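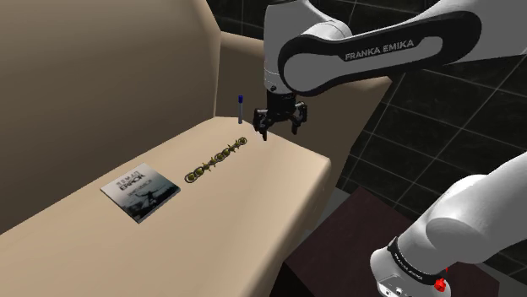
Magazine > Living > Rooms & Furniture

Latest Rooms Garden Kitchen Letters Back Issues

The Long Sit

How a town full of upholsterers taught me to stop shopping for a sofa and start listening to one

21 August 2023

My grandmother had a rule that you should never buy a sofa you hadn't napped on, and she was asked to leave at least two furniture stores in defense of it. I thought of her a good deal this past March, when I drove out to Durska to spend a week among people who build and repair sofas for a living, and who turned out to agree with her almost to the letter.

Durska is a small river town, the sort with one good bakery and one that everybody goes to anyway, and for most of the last century it made seating. Chairs first, then church pews, then, once people had living rooms big enough to want them, sofas. At the height of things there were 59 workshops along the river road, and on a warm day with the doors open you could hear tack hammers from one end of it to the other, or so I was told by a man who was eating a very large sandwich and had no reason to exaggerate. A handful are left. The biggest is Marik, with 30 people on the floor, and it was Marik that let me hang around with a notebook, getting in the way.

I should confess that I went as a customer as much as a reporter. Our own sofa had reached the stage where guests sat down in it and kept going. My husband had put a board under the left cushion, and then a second board, and we had both learned to steer visitors to the right-hand side with a sort of sweeping hostess gesture. I had looked at more new ones online than I care to admit, and they had all begun to look like the same sofa wearing different legs.

The first thing they do at Marik, when you say something like that, is turn a sofa upside down for you. It is a startling sight if you have never seen one that way, a bit like meeting your dentist at the beach. The bottom cloth comes off and there is the whole story. A good frame has corner blocks, glued and screwed. A poor one has staples, sometimes an astonishing number of staples, fired in at all angles as though somebody had been chasing a wasp. The foreman let me rock two frames side by side, one of theirs and one that had come in for repair, and I could feel the difference in my wrists before I could see it. Theirs moved all in one piece. The other one had opinions.

Then come the springs, and here the people of Durska get a little heated. The old way is eight-way hand tying, each coil lashed with twine to its neighbors, front to back and side to side and on both diagonals. It takes the better part of a day for a three-seater. The newer way uses long wavy springs that clip on in minutes, and for years the old hands regarded these roughly as a chef regards a microwave. But Marik uses both now, and the woman who runs the spring room told me, with the air of someone who has had this argument at Thanksgiving, that she would sooner sit on wavy springs put in well than on coils tied by a fellow who wanted to get home. I wrote that down and she made me read it back to her.

Cushions are where most of us go wrong. In the store we squeeze them, or bounce, and neither one tells you a thing. What matters is what the cushion does after you have been in it through a whole movie, and after a few hundred movies on top of that. Feathers are lovely and need plumping every single day, and if you are the sort of household that plumps, you already know it. Foam asks less of you, provided it's dense enough. Most of what Marik sells has a foam middle with a wrap of something softer around it, and the cutting room goes through it in slabs the size of doors. There is a pleasant hush in there, all that foam soaking up the sound, and I noticed that people dropped their voices when they walked in, the way they do in a library.

I spent an afternoon with the order books too, which nobody had suggested and which I recommend to anyone who likes other people's lives. Last year the shop took in 3,259 jobs, counting everything from a full rebuild down to a single missing button, and beside many of them somebody had written a note. "Dog." "Dog again." "Customer's mother must not know color has changed." One loveseat had been recovered in the same green stripe four times since it was first sold, and the family has simply kept buying up the fabric whenever they hear of a bolt. The stripe was woven by Doucet, a mill that used to supply half the town, and there are people in Durska who talk about Doucet cloth as other people talk about old baseball teams.

Fabric, by the way, was my downfall. I had gone in wanting something pale. Everyone wants something pale, the showroom people say, and then everyone goes home and thinks about spaghetti. They keep a sample wall with 210 swatches on rings, and they'll let you carry a ring home for as long as you like, which I thought was trusting of them until I realized that nobody ever comes back the same week. You need to see the stuff in the morning and again with the lamps on. You need to lay your arm on it in short sleeves. I took home a ring of wools and a ring of a tough washable cloth called Lumaro, and I draped them over our poor sagging sofa and lived with them through a week of rain, one snow shower, and a visit from my nephews.

What surprised me was how the questions changed over those days. I had started out asking what a sofa ought to look like, and the upholsterers kept asking me, very politely, what I did on mine. Did I sit up or lie down? Did I read? Did anybody eat there, and were they telling the truth about it? Did we use the arms as tables? (We do. We use the arms, the seat, and the back as tables. Our sofa holds more mail than our mailbox.) A person who lies down wants a low arm to put their head on. A person who perches wants a shallow seat and something firm at the front edge. A couple made up of one of each, and I speak from experience, wants either a very long sofa or a very long conversation.

Depth was the thing that settled it for us. I have short legs and had spent my entire married life on a seat built for somebody else, with my feet sticking out in front of me like a doll's. The foreman noticed before I said a word. He slid a firm pillow behind my back, stood off to look, and took it away again, and then he got down a smaller frame from the rack and had me try that. My feet touched the floor. I am a grown woman with a mortgage and I very nearly cried.

In the end we didn't buy new at all. Marik sent the van for our old one, pulled off both of my husband's boards (they gave them back to him, wrapped in brown paper), and found that the frame underneath was sound. It needed new webbing, new coils along the left side, and a back built forward enough to suit me. He has his low arm on one end and I've got a firm edge on the other. The cloth is the washable one, in the color of strong tea. It was ready in early summer, and when the van pulled up I went straight out to the driveway in my slippers.

I napped on it that same afternoon, with the plastic still on the legs. My grandmother would have wanted to know how long I slept, so for her sake I'll put it down: until supper, and somebody else made supper.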